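Three months with the Destis textured finger pads on our two-arm brush cell

I ordered a set of the Destis textured finger pads back in March, mostly out of frustration, and I've now had them on long enough to say something useful. Short version: I like them a lot, I'd buy them again, and the instructions are terrible.

A bit about what they're being asked to do. I look after a small two-arm tabletop cell at Bernwood, and the job it spends most of its day on is handling calligraphy brushes. Pick one up, take it to the dish, load the tip, set it down. It sounds gentle (it is gentle!) but it's murder on grip surfaces. The handles are smooth and they taper, so they want to roll the second you squeeze them off-center. Our old Jilach pads were flat rubber, fine for boxes and bottles, and they went shiny so fast that I was scuffing them with sandpaper during my lunch break.

We use this website's cookies to remember your preferences. Accept all | Manage settings

So, fitting. The pads go on with two small screws each, and the screws that come in the bag are a hair too long for our fingers. I swapped them for shorter ones from my own drawer and that was that. Budget 15 minutes if you've done this kind of thing before. Then you need to re-teach your closing width, and please don't skip this like I did the first time, because the new pads are thicker than the old ones and mine squeezed a bamboo handle hard enough to make me wince from across the bench. I now close to just shy of contact, read the motor current, and creep in from there.

The other half of the setup is the table itself. I keep the work side fixed: felt mat square to the table, rack at the back by the wall, dish down low toward the front. The brush rack never moves unless I'm cleaning, and when I put it back I check the left post first, as that's the one standing on the mat and it's the easiest to get wrong.

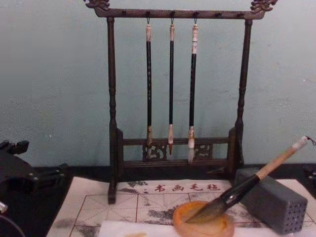
Brush rack at the back, felt mat and dish in front.

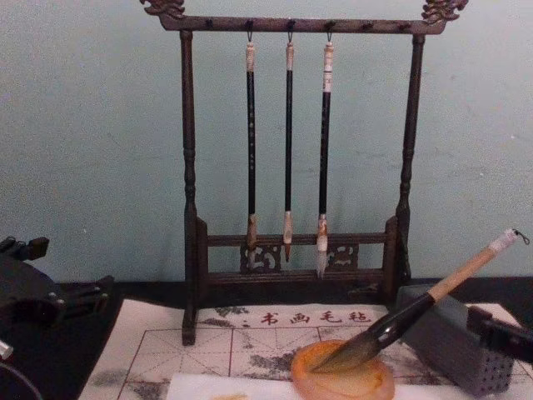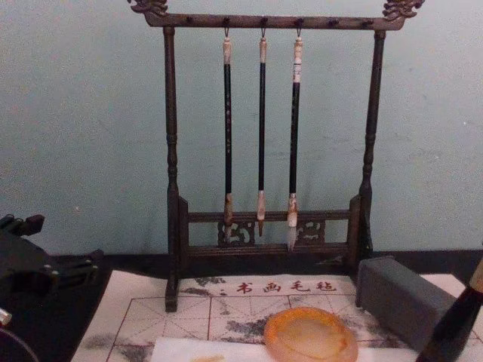 Grip height took me longer to sort out than anything else. Too far up the handle and the tip wanders when it touches down, too low and you're getting ink on the pads, and then you're cleaning pads all afternoon. I settled on the spot where the ferrule meets the handle. There's a little change in thickness there that the textured face seems to love, and the brush stops twisting. With the old flat pads that same spot was a disaster, so I'd given up on it ages ago.

Cleaning is easy, I'm happy to say. Lukewarm water, a drop of dish soap, an old toothbrush for the dimples. Do it before the ink dries! I left one set overnight and had to pick at it with a toothpick the next morning. No solvent, whatever the guy at Marinho tells you (he told me alcohol was fine, and the spare I tried it on went chalky at one corner).

As for wear, I log every grip, and the first pair had done 2206 of them when I pulled it to have a look. The edges were a bit rounded and the middle was still nicely grippy. Destis says to replace them at 3000, and I'll probably go past that and see what happens. The old rubber ones never got anywhere close.

Valter Magalhães, who runs the cell on the late shift, is less keen than I am. He thinks the pads are too stiff for the really thin brushes and he'd like a softer version. I see his point. On the slim ones I've dropped the grip force and slowed the lift, and that mostly does it, but you do have to keep two sets of settings, and we've both loaded the wrong one at least once.

Other gripes: the bag isn't resealable, the left and right pads aren't marked (I put a dot of nail polish on mine), and at 50 dollars a pair I'd expect a printed sheet with actual torque numbers on it. I snug the screws by feel and check them at the start of each week.

Four stars from me. I've got two more pairs on order, plus a bag of shorter screws.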